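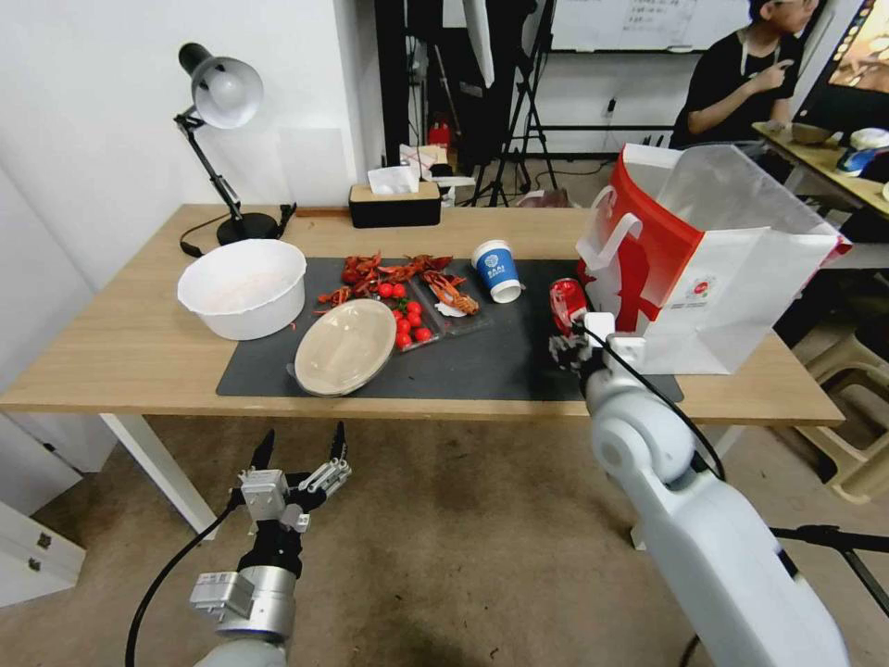

Last updated: 22 Sep 2026

Search reviews... Search Clear

Prillano table mat, dark gray, long size
Reviewed by Shoshana Pruitt

I bought the Prillano mat in February to protect a light wood table that gets used for meals, paperwork and whatever else lands on it. The table already had one ring on it from a hot mug, and I did not want another. The mat cost $39 from Cimerdale, shipping included. I have also owned the Usman mat, which was $36, and I will compare the two where it matters.

The Prillano is one flat rectangle with no stitching around the edge. It ships rolled. Mine had a curl at both ends when I opened it, and I put cookbooks on the corners overnight. One corner still lifted a little for the first week. The Usman came folded and kept its crease for as long as I had it, so I count this as a point for Prillano.

Size

Measure your table before ordering. The long size leaves bare wood at the ends of mine, and I use that space for a lamp and for anything tall. If you want full coverage you will need two mats side by side, and the seam will bother you. A takeout meal for four fits without stacking. That was my main test, because takeout is messier than anything I cook.
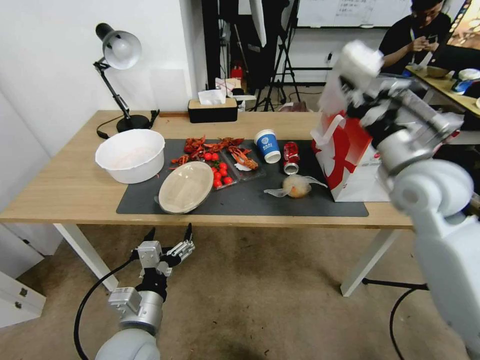 Crayfish, cherry tomatoes and drinks on the mat, with the big white basin at the left end.

Crayfish is hard on a table. The shells are sharp, the sauce is oily and red, and people put things down wherever there is room. I keep a big plastic bowl at one end for the shells and a box of tissues at the back where everyone can reach it. On the Usman, chili oil left an orange shadow that I never got out. On the Prillano, I wipe once with a dry paper towel, then again with warm water and a drop of dish soap, and the oil comes up. I have done this many times since February. There is one faint mark near the middle from a spill I left until morning, and you have to tilt your head to find it.

The dark color helps. It hides small drips while you are eating. It also hides them when you are cleaning, so run your hand over the surface before you put a laptop down. Flour and bread crumbs show up badly on it.

Grip

The underside has a slightly tacky finish. On bare wood it holds well enough that I can drag a full tray across the top and the mat stays where it is -- the Usman would come along with the tray. The tack does pick up dust. Every few weeks I flip it over and wipe the bottom with a damp cloth, and the grip comes back. I would not put it over a tablecloth.

The top surface is smooth, and light things slide on it. Paper cups and thin plastic trays move if you bump them. Heavier dishes are fine. 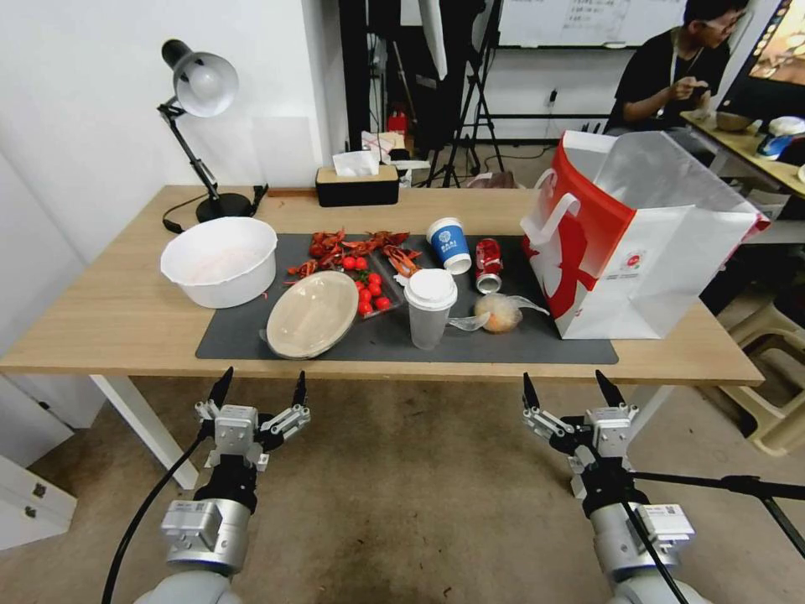
Cup and soda can on their sides, plus the bun in its bag and a clear plastic spoon.

Heat and smell

Cimerdale's listing says the mat is safe up to 400 degrees. I have not tested that and do not plan to. I have set a soup pot on it straight from the burner, with no mark afterward, but for the cast iron I still use a trivet.

It smelled like a new shower curtain for six days. I hung it over the porch rail for two of those, which helped. After seafood it holds no smell once it has been washed with soap. Plain water is not enough.

What I would change

The edge is cut square and catches crumbs underneath. A thin raised lip would stop liquid from running onto the wood, and the Juvidano mat has one, but that mat only comes in a short size. I would also like a strap for storing it. Mine goes behind the pantry door with a rubber band around it, and rolling it too tight brings the curl back.

Customer questions

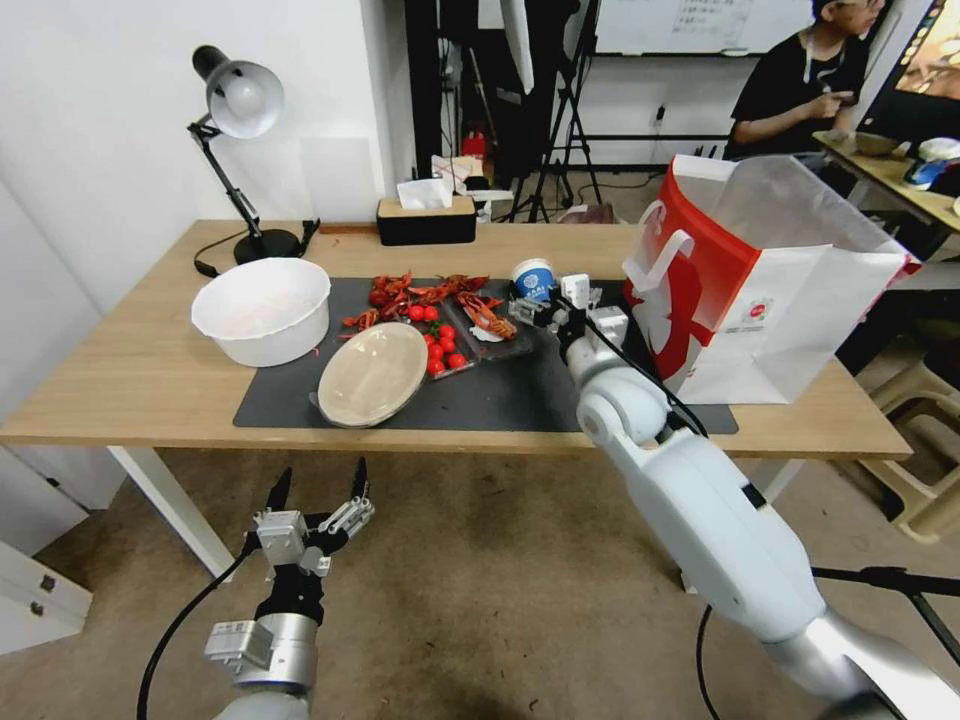

Can I cut the mat down to fit a smaller table?

Use a utility knife and a metal ruler and cut from the underside. Scissors leave a wavy edge. Cimerdale will not take a return on a mat that has been cut, so check the measurement twice.

Rating

Four out of five. It costs $3 more than the Usman and cleans up much better. I took off one point for the curl and the missing lip. I would buy the same size again.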